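Can a robot put the groceries away yet?

Posted in October, filed under Work

My sister-in-law asked me this at dinner and I gave her a bad answer, so I'm going to try again in writing. She has three kids and a dishwasher that gets run twice a day. She doesn't care about research. She wants to know if she should hold off on remodeling the kitchen because a machine is going to need somewhere to stand.

Short answer: go ahead and remodel.

I've worked in automation for most of my adult life. I started at Boros, on a packing line that put jars in boxes. That line ran 600 boxes an hour and it had been doing it since before I got there. People hear that and figure the kitchen must be easy by comparison, a few plates and a bag of apples. But the jars came down the belt the same way up every time, the same distance apart, and if one fell over the whole thing stopped and a person walked over and stood it up. I was that person for two summers.

A kitchen has no belt. The apple is wherever the last person left it. The plate might be a different plate from yesterday. Your cutting board moves when you bump it. A person handles all of this without noticing, and a machine has to work out every bit of it from what its cameras see.

These days I spend part of my week at Rosstead, where Anikó Kovács runs the bench work on two-arm setups. The chore we've been on lately is sorting produce onto plates. It's about as plain as a chore can get. Pick up the fruit, put it on a plate, don't squash it, don't knock the plate off the table.

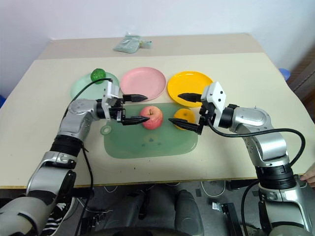
Sorting bench at Rosstead. Apple and orange on the board, pink and yellow plates still to fill.

We keep a running log of single pickups, one line for each try. The last time I added it up we had 940 tries in it and 891 of them were good, meaning the item ended up on the right plate and stayed there. I told my sister-in-law that number and she said it sounded great. It does sound great. Then I asked her how many things she picks up while making lunch for three kids. If you drop or miss one in every twenty or so, you're going to be on your knees with a paper towel a lot.

Round, firm things go best. Apples are good. Oranges are good. Broccoli is so-so, because the outside gives a little and the shape is different from every side. Plastic bags are bad. A thin clear bag is hard to see, it changes shape as soon as you touch it, and it sticks to whatever is under it. Réka Barta has been working on bags since spring and she says she'd rather go back to eggs.

Speed is the other thing. Ildikó Kocsis timed herself against the arms on a batch of 6 items. She was finished before they'd placed the second one, and she was talking to me the whole time. I don't mind slow. If a machine took an hour to clear the table while I was asleep, that would be fine with me. But it would have to be an hour where I didn't need to get up and check on it, and we are not there.

Shop-floor chores are further along, and I think they'll stay ahead for a long time. I visited Lahcen Bouazza at Brustell last winter. He has arms loading trays all day and he's happy with them. He also got to pick the trays, bolt down the table, and choose the lights. You can do that in a plant. Try telling a family they can only own one kind of bowl.

What I'd expect to see in homes first is something that does one job in one spot. Maybe unloading a dishwasher into a cabinet right beside it, with dishes it already knows. Orvokki Kallio thinks laundry folding will come before that. We've been arguing over it since we both worked on the Tetuvau project, and neither of us has changed our mind.

So, to my sister-in-law: put the island in. Get the deep drawers. If you want to do a robot a favor, buy plates that don't all look alike, and quit leaving the grocery bags on the counter.

I'll add up the log again after the holidays and post the new count.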